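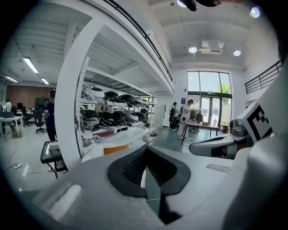 Handheld gripper demos vs. remote control for teaching a two-arm task?
Posted in Robot Learning, Getting Started

sornberg_lab wrote:
Hi all! I'm putting together training data for a two-arm robot that has to pick up a folded cloth, open it and lay it flat. So far I've been driving the arms by remote control with a headset, and I love it, but I'm slow. I got 9 usable demos in an afternoon, and my shoulders were done well before the robot was.

A friend at Lecomte says I should switch to handheld grippers and just do the job with my own hands. It sounds great, but I worry about two things. Will the arms be able to repeat what I do? And how do I keep the left and right hands lined up in the recordings? I have one month left on this (it has to run by June) and I don't want to throw away what I already have.

Raghda Yammine
Oh, you're going to enjoy this! I made the same move on a towel task last year and my first full day with the handhelds gave me 67 demos I was happy to keep. You feel the cloth catch and slip, and your hands fix things before you've even thought about it. That feel is very hard to get through a headset.

On your first worry, yes, you can outrun the arms easily. People twist their wrists in ways an arm can't follow, or reach across their body, or step sideways in the middle of a fold. Tape a box on the floor and keep your feet in it. Then replay a few demos on the real arms the same morning, at half speed, before you record a big batch. I skipped that once at Fallalville and lost a whole set to one bad elbow angle.

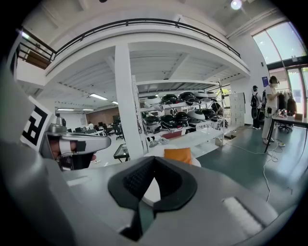 For lining up the hands, start each take with both grippers held still, facing each other so each camera gets a clean look at the other one's marker. Count to two, then go. Do it again at the end. If the two tracks disagree at the end by more than they did at the start, something drifted and I drop the take. Check your clocks too — a small time offset between left and right looks like nothing on a single pick, but it wrecks a two-handed pull.

Keep your remote demos! They're already in the robot's own joint angles, so they make a lovely test set, and I mixed mine back in at the end for the final placing step.

wisa_tinkerer
Seconding the replay thing. Also close the fingers slower than feels natural.

mk_folds
I'd stay with remote control if your cloth is always in the same spot. Less to calibrate. If it moves around, go handheld and change your starting position a lot, plus the table height if you can. Mine only worked at one table for weeks and I couldn't figure out why, then I looked back and every demo was from the same corner. What grippers are you getting? The finger pads matter more than I expected with thin fabric.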